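Weltotari Help Desk
Home > Tickets > Network and wifi > Hallway drops out, rest of flat fine

Status: Solved (reopened once)
Priority: Normal
Product: Grukance mesh kit, main unit plus satellite
Category: Wifi keeps dropping
Opened: June

Original request

Wifi dies in the hallway and the box room every evening. Everywhere else OK. Main unit is in the living room by the phone socket, satellite is in the hallway. Light on the satellite goes from white to amber, stays amber for a bit, then back to white as if nothing happened. While it's amber anything connected to it has no internet. Phone still shows full bars which is annoying because it won't swap over to the main unit by itself.

Have already turned everything off and on. More than once. Please don't ask me to do that first.

Rakalach is the broadband provider. Line itself seems fine, laptop on a cable into the main unit never drops.

Reply from support

Thanks for getting in touch. Sorry to hear about the drops. Could you please let us know:
- the firmware version on both units (app > Devices > tap the unit > About)
- whether the satellite is connected by wifi or by cable
- what time the drops happen
- whether any new equipment has been added lately

Please also send the log from the app. Settings > Help > Save log.

Customer reply

Firmware - main unit says up to date, satellite says up to date, but the numbers are different?? Is that normal.
Connected by wifi. No cable run to the hallway, would have to go under two doors.
Times - evenings. First one normally 18:40 or so, then on and off till bed.
New equipment - no. New lamp if that counts.
Log attached. It's massive, I have no idea what most of it says.

Reply from support

The two units do use different firmware numbers so that part is normal.

The log shows the satellite losing its link to the main unit and then searching for it again. Between drops the signal is marked "fair". We'd like it to be "good". Please try moving the satellite closer to the main unit and leave it for one evening. Also please raise it off the floor if it is on the floor.

Customer reply

Was on the floor. Now on a shelf. Same room though because the hallway is where the socket is.

Evening one on shelf: dropped at 18:50, 19:15, then lost track. Amber each time. No better.

Will try it in the living room doorway on an extension lead tomorow, just to see.

Update added by customer

Doorway test. Satellite on a chair in the doorway, extension lead across the carpet, everyone told to step over it. No drops all evening. Not one. Signal marked "good".

Obviously can't leave it there. But it does tell us the unit itself isn't broken?

Also ran a speed test in the box room off the back of it. Usable. Slower than the hallway when the hallway is working, but it stays up.

Reply from support

Thank you, very helpful. Yes, it points to the place and not the unit. Something between the main unit and the hallway is weakening the signal in the evening. Things to look for:
- a door that is shut in the evening and open in the day
- a metal cabinet, mirror, fish tank or radiator in the path
- a microwave or cordless phone in use at that time
- a neighbour's network on the same channel

Could you send the channel scan? App > Wifi > Advanced > Scan. Please do one in the afternoon and one while the light is amber.

Customer reply

Scans attached, one at 15:00 and one at 19:05.

Afternoon one has a few networks on it. Evening one is packed. Two of them sit on exactly the same channel as ours and one of those is very strong, called Tô. I think that's the café under us, they open for dinner and presumably put the customer wifi on then. That would fit the timings.

Living room door - shut in the evening, yes, telly. It's a heavy fire door. Didn't think of it.

Mirror - there is one in the hallway, on the wall the satellite is behind. Big one.

Reply from support

That would explain a lot. The link between your units is on automatic channel, and it looks as though automatic picks a channel in the morning when things are quiet and then sticks with it.

Please try these in order, one evening each, so we know which one helps:
1. Set the channel by hand. App > Wifi > Advanced > Channel. Pick one that is not in use in your evening scan.
2. Keep the living room door open.
3. Move the satellite away from the mirror.

Please don't change the transmit power. It should be at 100 already.

Customer reply

Power is at 100 yes. Both units.

Step 1 done. Manual channel. Note for anyone reading this - the app kicks you off when you save it and looks like it's crashed. It hasn't, give it a couple of minutes.

Result: much better. One drop at 20:10, came back quickly. Previous evenings it was constant.

Step 2, door open: no drops but telly noise all through the flat, so not a fix. Door is going to be shut.

Step 3 not done yet, need to find somewhere else for it to go.

Update added by customer

Looked at the hallway properly. Options are:
- where it is now, behind the mirror wall
- on the meter cupboard, metal door, so probably worse
- far corner by the front door, in line with the living room doorway, has the other socket

Going for the corner. Extension lead back in the drawer at last. Putting the satellite up on a wall bracket there, above the shoes, so it's well off the floor.

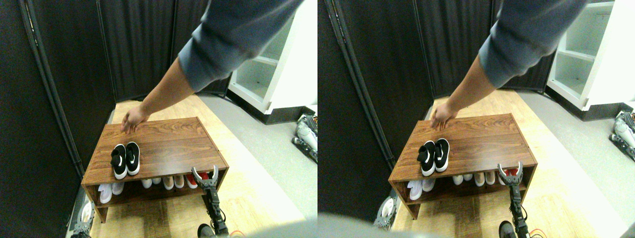 Attachment 3: hallway corner, shoe bench

Reply from support

No concerns with a bracket there. Shoes and wood make very little difference to the signal, it's metal, water and thick walls that cause trouble. Head height or a bit over is ideal. Please leave a hand's width of space each side of the satellite for air, and don't coil the power lead up behind it.

Please run it for a couple of evenings with the door shut and the manual channel kept on, then send a new log.

Customer reply

Bracket up. Wall is softer than it looks, had to use the longer plugs.

Evening one: no drops. Signal "good" with the door shut.
Evening two: no drops.

Log attached. Happy for you to close this.

Status changed to Solved

Status changed to Open

Customer reply

Sorry, reopening. Not drops this time. Since the app updated itself last night the channel has gone back to automatic. Amber light at 18:45 and I knew straight away. Set it back by hand, fine again. Is it going to do this on every update?

Reply from support

Apologies for that. Yes, this is a known fault in the latest app version. It resets the channel when it installs. It's been passed to the Grukance app team and a fix is due in the next release. Until then please turn off automatic updates for the app and check the channel after any update you put on by hand.

If you keep the manual channel, it's also worth doing a fresh evening scan every so often in case a neighbour moves on to yours.

Customer reply

OK. Auto updates off. Channel set by hand, written it on a bit of tape on the main unit so I don't have to dig for it.

Can you put the reset thing on the help page, I looked before reopening and there's nothing on there.

Reply from support

Added to the known issues page under Mesh > Channel settings. Closing again, reply within the usual window and it will reopen by itself.

Status changed to Solved

Summary for this ticket (added by support)

Fault: satellite lost link to main unit in the evenings
Cause: shared channel with a strong nearby network, fire door shut in the evening, large mirror in the path
Fix: manual channel, satellite moved to the corner by the front door on a bracket
Still open: app update resets channel to automatic, see known issues

Attachments: 5
log_first, scan_afternoon_and_evening, hallway corner, log_after_bracket, screenshot of channel page

Was this ticket helpful? Yes / No

Related tickets
Satellite light amber after power cut
Phone stays on the weak unit and won't swap
Can I run the satellite by cable through a wall socket adaptor
Rakalach box and mesh kit both giving out wifi, which one to turn off

Weltotari Help Desk - Contact - Privacy - Terms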